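A Morning at the Condori Herbarium Open House

Last updated: December

I had been meaning to go to the Condori open house for years, and every time something came up, so when Yolanda Correa called and said she had a spare seat in her car I said yes before she had finished the sentence. We left early with a thermos and a bag of rolls, and we were standing at the side door by nine, stamping our feet along with everyone else who had read "doors open at 9" and taken it seriously.

The herbarium takes up the lower floor of the old Vimholm school building, and if you went to a school of that age you will know the smell, floor wax and radiators. Leidy Echeverri, who looks after the woody plants, met us in the hall and took our group down first. They only allow 20 people below at a time, and coats and bags have to stay upstairs on account of the beetles (the kind that eat pressed flowers, and can get through a folder of asters faster than you would like to think).

The tree and shrub collection is 3,000 sheets, kept in tall green metal cabinets, and Leidy opened one after another for us with great good humor. She had laid out the oaks, which pleased me no end, as I have never been able to keep my oaks straight in winter. She put black oak next to scarlet oak and had us look at the buds through a hand lens. Black oak buds are large, angled, and covered in grayish fuzz right to the bottom. Scarlet oak buds are smaller and blunter, and the hairs are mostly on the upper half. I have read that in books more times than I can tell you, but with the two twigs side by side it went in at last – I hope for good.

She also showed us the acorn caps. On black oak the scales at the rim are loose and stick out like a worn fringe, and on scarlet oak they lie flat and shiny. Octavio Tello, who had come over with the Bullus walking group, brought out a cap from his own coat pocket and had it named on the spot. Black oak, as he had been telling his wife.

After that we went up to the mounting room, where Rocío Zapata let us each glue down a specimen. Mine was a sprig of witch hazel, and I got the label on a little crooked, but she was kind about it. She likes a sheet to show both sides of the leaf, a bit of bark if there is any, and a label that says where the plant grew well enough that a stranger could walk back to it. "By the big rock" will not do! She has drawers of old sheets with labels like that and she sighed over every one. 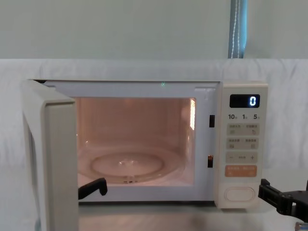

Coffee was at half past ten, and I had a long talk with Tươi Dương, who is working her way through the hickories and had only good things to say about shagbark seedlings. She is also the person to see if you would like to help with the label typing, which can be done from home. They have 200 sheets from the Nudus Swamp collection still waiting, mostly alders and winterberry, and the handwriting is not bad once you get used to the sevens.

The last part of the morning was a short walk around the grounds. It was cold, and there was a skin of ice on the path, so we went slowly – which suits me with trees anyway. Leidy stopped us at 3 oaks along the back fence and asked for names. I got the first two, and on the last I said scarlet with great confidence and it was a black oak. The buds were as fuzzy as a peach. Yolanda was very good and did not bring it up until we were halfway home.

If you go next time, bring your own hand lens and wear warm socks, as the basement is kept chilly. Parking is behind the building, and the side door is the one you want.

Related
Telling Hickories Apart by Their Buds
A Winter Walk at Nudus Swamp
Pressing Leaves at Home
Notes from the Bullus Walking Group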